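The tablecloth question, and other things from our supper evenings

Stametwood Neighbors' Newsletter, December 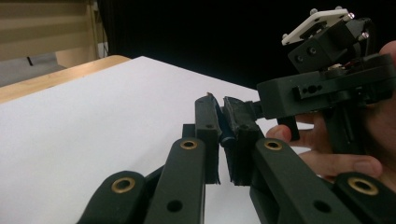
Many of you have asked me the same thing after the last supper evening: how do we wash the big white cloths, and why do they not become gray after so many dinners? I promised to write it down for the newsletter. I am not a professional of laundry. I grew up in a house where my grandmother washed linen for a small hotel, and most of what I know comes from her, and the rest comes from mistakes, some of them expensive.

First, about the cloths we have. The supper club owns 18 of them. Half are pure cotton, and these are the older ones, bought when the Plindance hotel closed its dining room and sold everything from the cupboards. The others are a mix of cotton and polyester. They look almost the same when they are folded, but they do not behave the same. The cotton ones drink everything. If you spill wine on cotton, the wine goes in immediately. The mixed ones let the wine sit for a moment, so you have time to find a napkin, but when oil gets into them it stays with great stubbornness. Please look at the small stitch in the corner before you wash one. Blue thread means cotton, red thread means mixed. I sewed these myself, and I am sorry that a few of the blue ones look more like purple.

Now the stains. In my opinion most of the damage is done in the first hour, when people want to help. Somebody spills tomato sauce and four people come with hot water and a sponge, and they rub. Please do not rub. When you rub, you push the stain deeper and you also break the surface of the cloth, and then there is a fuzzy place which will catch dirt forever. Take a spoon or the back of a knife and lift what you can lift. Then press with a dry napkin. After this you can leave it until you are home.

At home I sort them on the floor of my bathroom by kind of stain. My family finds it funny, but it saves me a lot of time.

Wine, coffee, tea and fruit: cold water from the back side of the cloth, so the water pushes the color out the same way it came in. I hold the cloth over the bathtub with the tap running strongly. For red wine this takes perhaps five minutes of standing there, and it is boring, and I usually listen to the radio. Then it goes in a bucket with cool water and two spoons of oxygen powder (the kind without chlorine) and stays there overnight.

Butter, oil and gravy: here water does nothing at first. I put a little dish soap directly on the dry cloth and work it in with one finger, softly. I wait half an hour and then rinse with warm water. If you see a darker shape when the cloth is dry, the oil is still inside, and you must do it again before it goes anywhere near an iron.

Egg, milk, cream and blood (we had one accident with the bread knife in the fall, everyone is fine): always cold water. Heat cooks the protein and then you have it for life. I have one cloth with a custard stain in the shape of a boot, because I was in a hurry and trusted the hot program. It is now the cloth which goes under the plants.

Candle wax: let it become hard, or put the cloth in the freezer in a bag. Break off the wax with your nail. What remains goes between two pieces of brown paper, and you pass a warm iron over it, moving the paper each time so the wax has a clean place to go. Colored candles leave dye too, and for the dye I have no good answer. I would like to ask again that we buy only white or cream candles for the tables.

Beets: I have tried everything. Cold water and oxygen powder, two nights, and then patience.

For the washing itself, I do the cotton ones at a hot temperature and the mixed ones at warm. Never more than two large cloths in one load. I know it looks like there is room for a third. There is room when they are dry, but when they are full of water they twist together like a rope and the middle one comes out with the soap still in it. This was my biggest mistake in the first year. I thought the cloths were becoming gray from age, and in truth I was leaving soap in them every time. The soap holds the dirt, and then you use more soap, and so it continues. When I began to use half the detergent and one extra rinse, they were much whiter after three or four washes.

I do not use fabric softener on them. It makes a coating, and the napkins especially stop absorbing. I also do not use chlorine bleach, except one time, and on the mixed cloths it made them yellow. I say it so you don't need to try.

Drying is a question of what kind of home you have. If you have a garden, hang them outside, also in winter if it is a dry day. Sun helps against yellow better than anything in a bottle. My apartment has only a narrow balcony, so I fold each cloth once over the line and turn it at lunchtime. The tumble dryer is fine for the mixed ones on low heat, but take them out when they are still a little damp. If they lie in the dryer until evening, the creases become like paper folds, and you will need a long time with the steam.

Ironing. I am sorry to say there is no way around it for cotton. I tried the method with the spray bottle and pulling the cloth flat by hand, and it is acceptable for a lunch but not for the December dinner. My way is to iron them damp, from the wrong side first, with the table beside the ironing board so that the finished part has a place to lie down. Before, I let the finished part fall on the floor, and then of course I was making new creases while removing the old ones. One large cloth takes me 18 minutes if the telephone does not ring. With two people it is faster and much more pleasant. If somebody would like to keep me company on a Thursday evening, I have tea, and also a second iron.

After ironing, please do not fold them in small squares. Every fold becomes a line across the table, and after a year the cloth gets thin on these lines and begins to break. We now roll them on cardboard tubes. The fabric shop Salgado gave us a big bundle of empty tubes at no cost, and I was very grateful, because they would otherwise have been quite a problem to find in that length. Cover the tube with clean paper first. Cardboard has acid in it and can make brown marks during long storage.

Some people asked if we could change to paper or to plastic-coated cloths, which you only need to wipe. We discussed it at the last planning evening, and I will try to be fair. Paper costs us 45 dollars for one season, if we buy the large rolls. The washing costs less in money, but it costs evenings, and the evenings are not equally divided. On the other side, over 41 of you answered the little question sheet by the coats, and the most common remark, after the one about more soup, was that the real cloths make it feel like a dinner. I think so too. When I came to this country I ate for a long time at a kitchen counter, standing, and the first time somebody here invited me to a table with a proper cloth on it, I felt that they had been waiting for me. So I am not neutral.

What we decided for now is this. The cloth stays for the monthly suppers. For the children's pancake morning we use the paper, because syrup is syrup. And the washing will go around. Each person or household takes two cloths home after a supper and brings them back rolled before the next one. There is a list inside the door of the linen cupboard where you can write your name and which cloths you took (blue or red). If you have no machine at home, the Ondik laundromat has the large front-loading ones at the back, and these are better than the small ones near the entrance, which do not rinse so well. Go in the morning. After five o'clock you will wait.

If a stain does not come out, please do not be ashamed and please do not hide the cloth in the middle of the pile. It has happened already. Put it in the basket marked "for repair" with a small note what the stain was, if you know. Knowing what it was is half of the work. Cloths which are really finished I cut into napkins, and the pieces which are too small for napkins become covers for the bread baskets. The six new covers from last month were once the cloth with the burned corner, and I am a little proud of the hems.

One last request, from the people who set the tables. The cloth should hang down equally on both long sides, about the length of your hand. If it is longer, it lands in the lap of the guest, and then somebody stands up to greet a friend and takes the soup with them. Please check it before the plates go on, because later nobody wants to move everything.

The list in the cupboard is open now. For the December dinner I still need people for four of the cotton ones, and if you have never ironed such a large piece, come to me first and we will do it together the first time.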